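Why Does Metal Feel So Cold?

Try something for me. Put one hand on a wooden table and the other on a metal spoon that has been sitting on it all morning. The spoon feels colder, right? Now for the strange bit — they are the same temperature! If you don't believe me, tape a thermometer to each one and wait 20 minutes. I did this in my kitchen in February and made my neighbor Lowri Parri come over to check.

So what's going on? Your skin isn't a very good thermometer. What it notices is how fast heat is leaving your body. Your hand is warmer than the spoon, and heat always travels from warm things to cooler things.

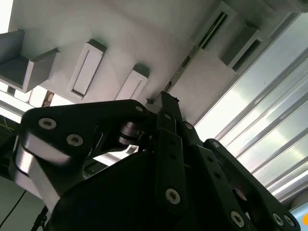 Metal is what scientists call a good conductor. Heat zips through it, so the warmth from your fingers gets carried off and spread around, and more warmth follows right behind it. Wood is a slow conductor. The little patch under your hand warms up and the heat mostly stays put, so your hand feels fine.

Inside a metal there are tiny bits called electrons that can wander about. They bump into things and pass energy along as they go (they carry electricity too, and that's why wires have metal in them). In wood, the electrons mostly stay home.

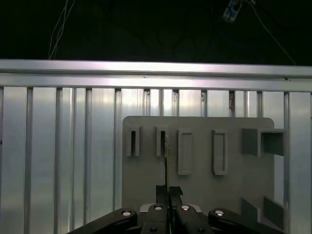 Race the Butter

You'll need a grown-up, a mug of hot water, a metal spoon, a wooden spoon, a plastic spoon and 3 small blobs of butter. Stick one blob near the top of each handle, all at the same height, and press a bead into it. Stand the spoons in the mug and watch. Which bead slides first?

My friend Ward Hoekstra bet on plastic and had to do my dishes.
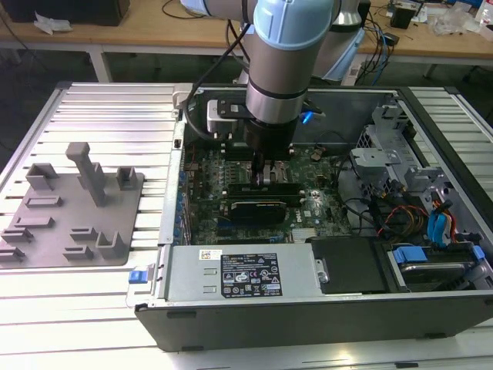

Not all metals are equally speedy, by the way. Copper and silver are super fast, aluminum is pretty quick, and stainless steel is a bit of a slowpoke. If your metal spoon is stainless steel you may have to wait a while, so bring a snack. And keep the butter away from the cat — mine ate two of the blobs before I'd even filled the mug.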